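About Jundavley

Hi, I'm Tamara Hrynyshyn, and I started Jundavley in a borrowed kitchen with a pot of plum jam and far too many empty jars. I'd been saving them for years (under the stairs, on top of the wardrobe, you name it) and I figured other people had to be doing the same. We collect used glass jars from our neighbors here in Penitz, wash them, match them up with lids and get them back to folks who make jam, pickles, honey and candles.
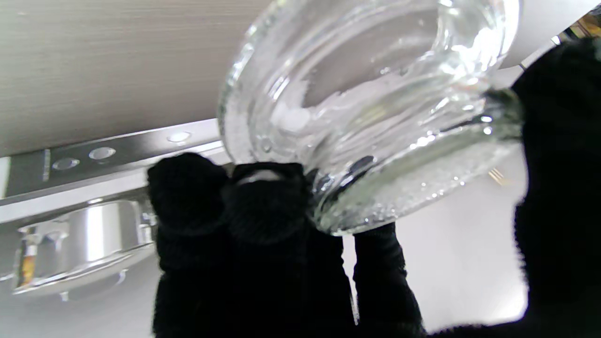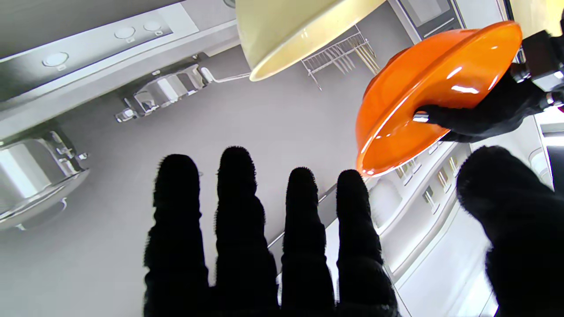
A clear glass jar with a screw thread, and a glossy orange lid over in the kitchen.

I love a clear jar with a good thick base! They're the ones the picklers ask for first. Lids are the fussy part – they pick up smells, they dent, and the one you want is always at the bottom of the bin. So we sort them by size and let color take care of itself. If your marmalade comes home under a bright orange lid, I think that's a bonus.

There are four of us now. Gaetano Carbone runs the wash days and can't stand a label left half on. Margareta Bălan handles the orders, and Qusai Haddad drives the pickup route on the Santoro side of town, which is up to 30 stops. I still do the soaking, mostly, plus the emails.

In April we passed 2570 jars back out the door, and I bought everyone cake.

Want to give us your jars? Please rinse them and keep the lids, even if they don't match. Anything chipped around the rim should stay home, sorry. Bags of up to 25 jars can go on the porch for Qusai, and if you've got more than that, write to me first so we can make room in the van.

Buying works the same way – tell me the size and how many, and Margareta will get back to you. The smallest box holds 40.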